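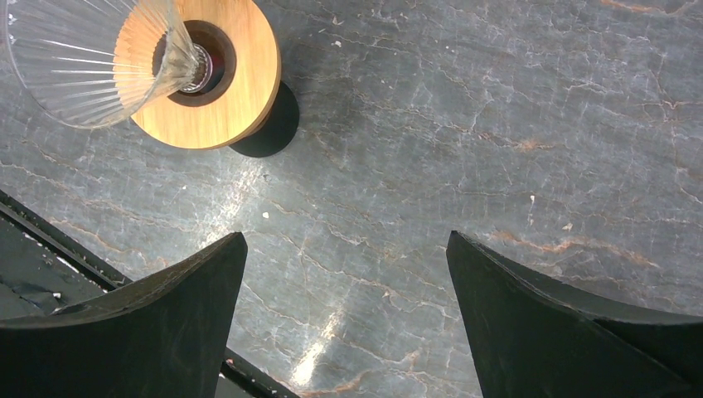

Grey marble, white veins, a bit of rust.

The Weight of the Lid

By Ruwan Wanigasekara
Apr 21, 2019

Search stories Go

The letter said 645 for the stone and 23 for delivery. Kevser read it on the bus, standing up, one arm hooked round the pole. 645. For a slab you could lift between two people if one of them was Eduard.

She rang him before her stop.

"They want the money by June," she said.

"Who does?"

"Trivard. The stone people. For Dad's."

Silence. Then a drill, somewhere behind him. Then Eduard shouting at whoever had the drill.

"I thought we'd paid," he said.

"We paid for the hole."

A woman in the seat below looked up, then down again, very fast. Kevser got off a stop early and walked the rest. Rain, of course. The letter going soft in her pocket.

Her father had wanted grey. Not black, black was for bankers. Grey with the white running through it like the step outside the old shop in Lundness, the one he'd sat on every evening with his shoes off. Thirteen years he'd sat there. He'd told her about it so often that she could feel the cold of it through her skirt, though she'd only been there the once, aged four, and remembered a dog.

She'd found the step on a map. Well, the street. The shop was a phone place now.

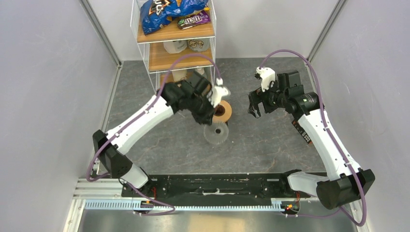 At home she put the kettle on and forgot it. Got the tin down from the wardrobe. Everything he'd kept was in the tin – bus passes, a watch strap, the receipt for a cooker that had gone to the tip before she'd left school. And the notebook, with the elastic perished.

She'd never read it. It was sums mostly. What he owed, what was owed to him, names down the side in capitals. COZMA. PONS. JAYAWARDENA, that one twice and crossed out both times, hard enough to go through to the next page.

Last page, a number on its own. 1,564. No name.

She rang Eduard again.

"What's 1,564?"

"Is this a quiz?"

"It's in Dad's book. At the back."

He was outside now, she could hear the wind going over the phone. He'd married her sister and then unmarried her, and somehow it was still Eduard who got rung. Eduard who'd carried the front left corner of the coffin with his bad shoulder and said nothing til the car park.

"Try Iulian," he said. "Iulian Cozma. They did the markets together."

"Is he alive?"

"He was at the funeral, Kev. You gave him a sandwich."

Iulian Cozma lived over the dry cleaner's. Three flights. He opened the door in his coat and she couldn't tell if he was going out or had just come in, and he didn't seem sure either. He'd a budgie going mad in the back room. She held out the notebook, open, before he'd even got the chain off properly.

He looked at the number for a long time.

"Ah," he said. "That is mine."

"You owed him?"

"No, no. He owed me." He rubbed his chin. "From the van. You remember the van? No. You were small. It burned, outside Skistura. All the carpets. My carpets, his van."

She didn't know what to say. The budgie did.

"I'll pay it," she said. Stupid. With what?

"He paid." Iulian turned the notebook round and put his thumb at the edge of the page, where there was a row of tiny pencil ticks she'd taken for dirt. They went all the way down and over the back. "Every week. An envelope under the door. Some weeks it was a fiver, some weeks coins. When it was finished he came up the stairs, all the stairs, and we had a drink, and he wanted me to sign. I said what sign, go home."

He patted his coat. Found a pen in the second pocket.

"So," he said. "Now I sign."

He did it leaning on the wall, and the pen skipped on the wallpaper bumps so the C came out like a row of stitches. Then he made her sit and eat something, and it was dark when she came down teh stairs.

She rang Trivard from the street. Got the machine. She said her name and then spelled it, and then said yes to the grey, and could they leave the front edge rough, please, like a step.

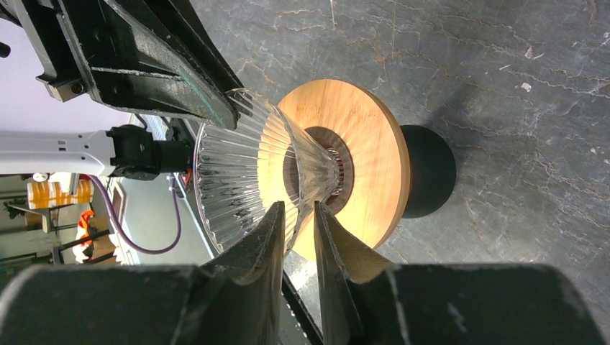
Recent stories

The Ferry Before Ours
Romain Pons Buys a Suit
Salt, Then Sugar
What the Lodger Left
Two Keys for Number 13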